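Farnmont 872 Wheel Balancer

Home / Workshop equipment / Tyre and wheel / Balancers / Farnmont 872

Availability: built to order
Supplied by: Jenditside Workshop Equipment
Installation: included on the mainland
Training: half a day, on site

Overview

The Farnmont 872 is a motorised computer balancer for car, 4x4 and light van wheels. It has an enclosed belt drive, automatic entry of rim distance and diameter, and a separate console that can be wall-mounted or stood on the bench next to the machine. It replaces the earlier pedestal model, in which the display, processor and power supply were all carried on top of the weight tray.

The mechanical unit is unchanged from the pedestal model apart from the shaft bearings, which are now a sealed pair, and the wheel guard, which has been made deeper to clear wide rear tyres. Existing cones and flange plates fit. Existing calibration weights also fit, but the calibration routine is different and the old instruction card should be thrown away.

Wheel capacity

Maximum wheel mass is 70 kg. Wheels heavier than 15 kg should be raised with a wheel lift, available separately. The shaft is bored for the Boersma quick-release nut as well as the standard threaded nut. One of each is supplied. The quick-release nut must not be used on wheels with a deep centre recess unless the spacer ring is fitted behind it.

Motorcycle wheels can be balanced with the optional shaft extension. Static mode is selected from the console, and the inner plane readings are then hidden. Light commercial wheels with no centre bore location need the universal flange, which is not part of the standard kit.

Measuring arm

The inner arm reads distance and diameter together. The operator brings it to the rim edge, holds it still until the console beeps, and returns it to rest. Width is entered by hand from the calliper unless the outer arm option has been ordered. With the outer arm fitted, all dimensions are read in one movement.

For adhesive weights the arm also acts as a pointer. The clip in the arm head holds the weight with its backing removed, and the console shows a bar which closes up as the arm reaches the correct plane. The wheel is held by the shaft brake while the weight is pressed on. Hidden-spoke mode divides the outer weight between two positions behind adjacent spokes – the operator marks one spoke by turning it to the top and pressing the spoke key.

Guard and noise

Lowering the guard starts the spin cycle. This can be changed in the settings so that the start key is needed as well, and several fleet customers ask for it to be set that way before delivery. The motor brakes the wheel at the end of the cycle. Lifting the guard during a cycle applies the brake and cancels the reading.

Noise at the operator position in normal use is 78 dB(A), measured with a steel wheel and the guard down.

Console

The console is a plain steel box with a flat screen on the front and a row of sealed keys beneath it. It is joined to the mechanical unit by a single armoured cable with a locking plug at each end. The cable should not be run under the foot of the machine or across the path of a trolley jack. Longer cables are made to order by Fornomari, who also make the wall bracket.

Inside the box there is a standard desktop-format computer board, a power supply and an interface card. The interface card carries the sensor inputs and the brake output and is the only part specific to the balancer. Stored user settings are kept on the interface card, so they survive a change of board.
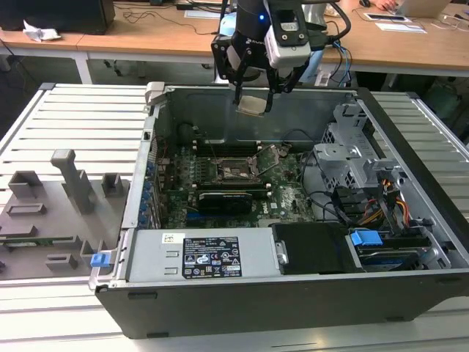 Console servicing needs ordinary hand tools and a clean, flat surface at bench height. The console must be isolated at the wall, unplugged from the mechanical unit and laid down with the service panel upwards, in the same way as the desktop tower in the photograph, which is lying on its side with the panel off. The general layout is also comparable: processor socket in the middle of the board, memory slots to one side of it and an expansion card on the other. The socket lever there is raised. On the 872 it should stay down and locked unless the processor itself is being changed, and that work is normally done at our depot. Hold the interface card by its edges and do not put it down on a surface where wheel weights are kept.

After any work inside the console, run the self-test from the service menu before a wheel is fitted. The machine will balance without it, but the brake timing is not checked and the reading may be taken before the shaft has reached a steady speed. A full calibration is then carried out with the shaft empty, with the test wheel, and with the test wheel plus the calibration weight at twelve o'clock.

Siting

The floor should be level concrete and capable of taking fixing bolts. The machine can be used unbolted with wheels in the lighter half of the range, though repeatability suffers on painted or tiled floors. Leave room behind the guard for it to open fully. Compressed air is not required by the standard machine – the pneumatic clamp version needs a dry, regulated supply.

The electrical supply is single phase from a dedicated socket. Do not share it with a compressor or a tyre changer.

Supplied with the machine

Threaded nut and quick-release nut
Set of centring cones and spring
Spacer ring
Rim width calliper
Weight pliers
Calibration weight
Console cable, standard length
Printed manual and wall chart

Options

Outer measuring arm
Pneumatic clamp
Wheel lift
Universal flange
Motorcycle shaft extension
Long console cable
Wall bracket

Service and parts

Cones, springs and nuts are stock items. Interface cards are supplied on exchange and the old card must come back in the antistatic bag the new one arrived in. Shaft bearings are fitted by our own engineers only. Annual calibration visits can be booked with any Jenditside service contract and are carried out on weekdays. Sunday visits are possible for fast-fit centres at an additional charge.

Technical questions: Hok-lam Lam, equipment desk
Quotations and trade accounts: Shu-fen Sin
Service bookings: Brunello Gatti

Please have the serial number ready when calling. It is on the plate behind the weight tray, and is repeated inside the console service panel.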